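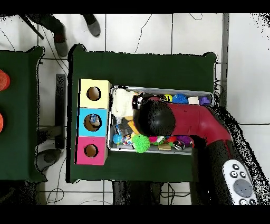

Mansilla Toy Sorting Set

A shallow gray metal tray, three cardboard boxes and enough small toys to lose one under the couch by Tuesday. The Mansilla set is a sorting game for kids old enough to have opinions and young enough to enjoy putting things in holes.

The boxes come in pale yellow, light blue and pink. Each has a round hole in the top, wide enough for a small hand to go in after whatever was dropped there by mistake. Line them up beside the tray, tip the toys out, and let the arguing start. Does a spiky ball go with the balls or with the spiky things? We have been selling this set for 6 years and still don't have a house rule.

What you get
Tray, gray metal, 1
Boxes, cardboard, 3 (they ship flat, folding takes a minute each)
Mixed small toys: smooth balls, spiky balls, blocks and a fluffy white plush
Rule card with 9 games, 2 of them quiet

The toy mix changes from batch to batch. You'll get a good spread of colors, but please don't write to ask for a particular purple one. Fidelina Espinoza packs the sets and picks what she likes.

Choosing a surface
Metal on a bare table makes a noise you will come to know well. Put a cloth down first. Dark green is good, as the bright toys stand out against it and so do the crumbs. The Ketau table cloth is sold separately and goes in the wash.

Care
Wipe the tray with a damp rag and dry it. Keep the boxes away from juice — they are cardboard and will not forgive you. Spare boxes are sold singly, in all three colors. Pink runs out first. The next delivery is due in November.

Ages and safety
Contains small parts. Not for children under 3, or for dogs of any age.

From a customer
"My son sorted everything by how much he liked it. One box was full and the other two had nothing in them. He played for 7 minutes, then wanted the lids off." Wakana Higuchi

Goes well with
Jikau scoop and tongs
Tirnska color cards, for households that want a rule

Returns accepted unopened, or opened with all the toys in. Please check under the couch.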